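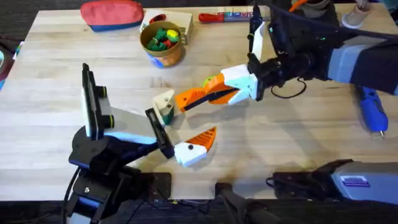
Ticket 241 – handover between arms fails intermittently, bench 2
Project: Lotemwood student robotics club, two-arm assembly entry
Opened: Jun 3, 2022
Status: closed, one item carried over
Priority: high (blocks the qualifying run)

Summary
The handover routine passes a small block from the right arm to the left arm over the middle of the table. Since the last update to the motion package (Illau), the left gripper closes early on some runs and the block is dropped or pushed back into the right finger. The failure occurs with the tips already close together, as they are with the white block at the end of the long orange finger and the left arm's black finger plate just under it. Approach and retreat are not affected. Single-arm pick and place is not affected on either side.

Expected
Left gripper closes after the right arm reports that it is holding position. Right gripper opens after the left reports contact.

Observed
Left gripper closes before the right arm has settled. No error is raised. The log shows both steps as complete.

Setup
Both arms clamped to the bench, one controller process per arm, one shared coordinator. Wrist cameras on. Coordinator is the Celgate build the club has used since November. Calibration file is the one saved after the last move of the table.

Log

Entry 1
Ran the handover 95 times from a cold start with no changes. 17 failures. Failures are not grouped at the start or the end of the session, so motor temperature is unlikely. Saved all logs to the shared folder under the ticket number.

Entry 2
Checked mechanical play. Tightened the clamps at the front edge and the screws on the left finger plate. One screw was loose by a quarter turn. Repeated a short batch. Failures still present. Left the screws tight.

Entry 3
Reran calibration for both arms. The offset between the two base frames had moved by less than a millimeter. Loaded the new file anyway. No change in failure rate.

Entry 4
Swapped the USB ports for the two arms in case one hub was dropping packets. Failures stayed with the left arm. Swapped back. Please do not leave the ports swapped – the startup script assigns the arms by port and will load the wrong joint limits.

Entry 5
Compared timestamps in a good run and a bad run. In the bad run the "holding" message from the right arm arrives at the coordinator before the right arm has stopped. The wrist joint is still moving when the message is sent. The message is sent when commanded velocity reaches zero. It should be sent when measured velocity does.

Entry 6
Confirmed in the Illau change notes: the default for the settle check went from measured to commanded. Our config file does not set this value, so we picked up the new default with the update.

Entry 7
Set the settle check to measured in the config for both arms. Added a wait of 300 ms after "holding" and before the left close. Ran the full batch again, same block, same start pose. No failures.

Entry 8
Removed the wait to see if it was needed. One failure. Put the wait back. The cycle is slower but still inside the time limit in the Poulain rules.

Resolution
Config change merged to the club branch. Wait kept. Motion package version pinned in the install script so that it does not update on its own before the competition.

Carried over
The coordinator still marks a handover as complete when the block is dropped. It needs a check on left gripper width after the close. Moved to a new ticket. Until that is done, whoever runs the bench watches each handover and writes down drops by hand – do not use the "complete" count in the log as a result.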